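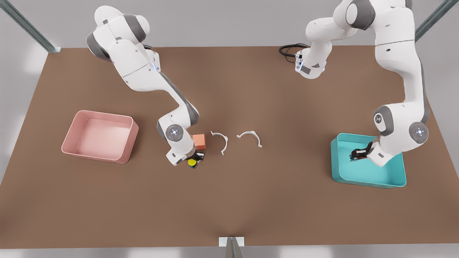 Unit 5: Camera and Timing in Fighting Games

Read this before the September lab. If you are reading it during the September lab, sit near the back and look thoughtful.

Last unit we dealt with movement: walking, dashing, and the many ways a character can end up in the corner while the player insists they meant to go there. This unit is about what happens once somebody presses an attack button. Most of you have played these games for years and will find the first page slow. Read it anyway. Every year a few people who can beat me soundly lose marks for not knowing what recovery means.

Three phases of an attack

An attack has a startup phase, an active phase and a recovery phase. Startup is the time between the button press and the first moment the move can hit. Active is the time it can hit. Recovery is the time afterward when your character stands there thinking about what they have done.

We measure all of these in frames. At 60 frames per second, one frame is a little under 17 milliseconds. A quick jab in a typical fighter has a startup of four or five frames, well below human reaction time, so you do not react to jabs. You guess, and later you describe the guess as a read.

Slow attacks are another matter. Once startup gets past 20 frames or so, a player who is waiting for the move can often block it on sight. A player who is watching three other things usually can't. Please keep those two players separate in your written answers.

Frame advantage

When an attack is blocked, the attacker is stuck in recovery and the defender is stuck in blockstun. Whoever gets free first has the advantage. If the defender is free four frames before the attacker, we say the move is minus four on block. If the attacker is free two frames earlier, it is plus two.

A move that is minus four is safe against a character whose fastest attack takes five frames, and unsafe against one whose fastest takes four. Zorica Todorova's rule from last year's tutorials was to write both numbers down side by side before saying anything at all about safety. It's a good rule. It also makes the arguments shorter, and some of you will miss them.

Distance matters too. A move can be minus ten and still go unpunished if it leaves the defender too far away to reach. The frame table won't tell you this. Go into training mode and try it.

Camera

Students tend to skip this section and then build a prototype where both characters leave the screen.

The side-on camera has two jobs. It must show the space between the players, and it must hold still enough for that space to be judged by eye. Those jobs pull against each other. Zooming out as players separate keeps both visible, but every change of zoom changes how far a familiar distance looks. A player who has learned that the sweep reaches to here on the screen will now miss by a foot and blame the netcode.

Some workable compromises:

Fix the zoom and cap the distance. Neither player can walk farther back once both are at the screen edges. Old, blunt, and still very hard to beat.

Zoom in steps, with a wide dead zone between them. The camera ignores small changes and only moves when it must.

Zoom smoothly but slowly, and only when nobody is attacking. Jasmina Tomić built this one for her term project, Givomeo, and it felt lovely until a projectile came out. Ask her about the projectile.

Cinematic cuts belong on moves that have already connected. A cut during neutral play takes the screen away from somebody who was using it.

Input buffering

A buffer stores a button press made slightly too early and performs it on the first available frame. With no buffer, many combos need exact timing, and your players will be a small group of people with very tidy hands. With a huge buffer, panic presses come out long after the panic has passed, and the character appears to be working through a to-do list.

For the lab, start with a buffer of five frames and adjust from there. Change one thing at a time. Edin Živković once changed the buffer, the hitstop and the walk speed in one evening, declared the game fixed, and could not say which of them had fixed it. He has since become very strict about version notes.

Hitstop

Hitstop is the short freeze when an attack lands. It sells the impact, and it also gives the attacker time to see whether the hit connected before choosing what to do next. Cut it to zero and strong moves feel like brushing past someone in a corridor. Push it too far and a five-hit combo turns into a slide show.

Lab work

You will use Patwary, our training build, installed on all the lab machines. It has 2 characters, Junden and Proreck. Junden is quick and short-ranged. Proreck is slow, with very long arms and a jump that arrives by appointment. Both have 3,000 health, so please don't spend the first half hour looking for a balance difference there.

1. Pick any three attacks for each character. Record startup, active and recovery frames, using the frame-step key.

2. Work out the advantage on block for all six moves. Show your working - a bare number gets half credit, even when it's right.

3. Find one attack that is unsafe up close but safe at its maximum range. State which opposing move you tested it against.

4. Set the buffer to zero, attempt the basic Junden combo ten times, and record how many came out. Repeat at five frames. Do not practice in between.

5. Write one paragraph on the Patwary camera. "It is bad" is a defensible position, but it isn't a paragraph.

Work in pairs. Swap characters halfway through, including those of you who don't play grapplers on principle. Balakrishnan Kartha is running the morning group and Stavros Georgiou has the afternoon one. Stavros will offer to play the winner of each pair. Finish your tables first.

Hand in your tables and paragraph together, both names at the top. Bring your own controller if you like, but test it on the input display before you start recording anything. Next unit is throws, so come having read the section on throw protection after blockstun.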